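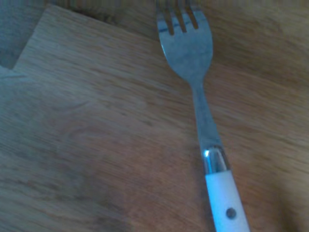

Wanted: people to argue with us about how a robot should pick up a fork

Paid reviewers, Drevero Household Robotics Practice Guide
Hosted by Tanguy, with Haltex
Applications close 2022-07-18

Tanguy is looking for 6 reviewers to help finish the Drevero guide, a set of plain rules for people who run robot arms in kitchens, share houses, teaching labs and other places where somebody will sooner or later want to make a cup of tea.

The guide exists in draft. It has 417 numbered clauses, at least one of which contradicts itself before the comma. Our engineers are fond of it. The two people who have tried to follow it while operating an arm were less fond, and one of them wrote "who is this for?" in the margin of every second page. We would like to know too.

What you'd be doing

You would read the draft, come in for sessions at our Fukby kitchen, and tell us where the rules are wrong, missing, or written by someone who has clearly never loaded a dishwasher. Each session has an arm operator, a bench, ordinary household things, and a stack of clauses to be tested on them. You mark up what you see. Nobody will ask you to code.

Cutlery gets its own chapter, and it is the longest in the draft. The sort of job it covers is an arm with its fingers pointing down over a white-handled fork on a butcher-block counter, with a plate and a spoon further along. Clause 88 wants the approach path stated before the arm moves. Clause 91 wants glassware recorded "as far as is sensible", a phrase we expect you to be rude about. 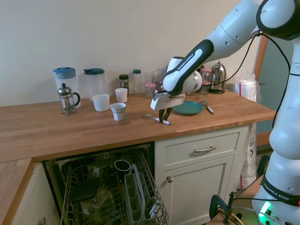

Rules we already agree on

These are settled and you will be asked to follow them on site.

The base is clamped and the clamp is checked by hand at the start of every session. Looking at it from the doorway is not a check.

One person has the stop button. That person does nothing else, including answer the phone, eat lunch or give their views on the draft.

Hands stay off the counter while the arm is powered to move. If an item needs nudging, the operator stops the arm, says so out loud, and then you nudge.

The status light gets read aloud before anyone steps in. Everyone feels silly doing this for the first session.

Dishwasher doors and racks are noted on the session sheet as open or shut. An open door at shin height has done more harm to our staff than any robot has.

Anything dropped is written down, including things that didn't break.

Rules we don't agree on

Whether a fork should be gripped at the handle, the neck or the head. The draft says "the handle, where practicable", then spends two pages on when it isn't.

Whether kettles should be on the bench at all during a cutlery task. Haltex says no. Tanguy says real kitchens have kettles. This has been going since January.

How much clutter counts as a fair test. A bare board with one fork on it is easy to write rules for, and so the draft has plenty of those. Pitchers, coffee gear and a row of jars along the wall are harder, and the draft goes a bit quiet.

Who we'd like to hear from

Occupational therapists, commercial kitchen hands, safety reps, home carers, technical editors, and anyone who has had to enforce a rule they didn't write. Experience with robot arms is welcome. A total lack of it is also welcome, and we have fewer of you. You need to be over 18, comfortable reading a long document, and able to stand at a bench for an hour at a time. Stools are available if that last part is a problem, so please tell us.

Time and pay

There are 7 sessions of three hours each, plus reading at home. We pay $400 a session, reading included, and cover public transport. Parking at Fukby is a matter between you and the council.

Reviewers are credited in the published guide unless they'd prefer to stay out of it. Sessions are recorded on video, and you'll be given a consent form to read before you agree to anything.

How to apply

Send one page through the reviewer form on the Tanguy website. Tell us what you do, when you're free, and one workplace rule you think is badly written, with your better version. Please don't attach a CV. We'll reply to everyone, and shortlisted people will get one chapter of the draft to mark up. If you're given cutlery, our sympathies.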